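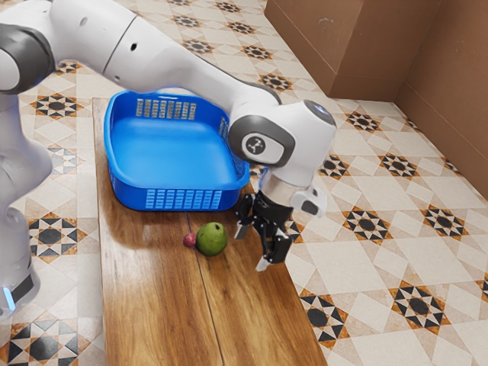 Visitors should be able to ask for a harder task and watch it fail, Sota Mizuno remarked at the Groltham open day in Perbridge on May 17, 2018.

The program centered on **Mamo**, the company's simulation software, in which a robot arm practices sorting fruit into a basket. Staff presented results from 1500 simulated trials and answered questions for 50 minutes. Attendance was some 300. Groltham will hold five further demonstrations under its Trosik education program.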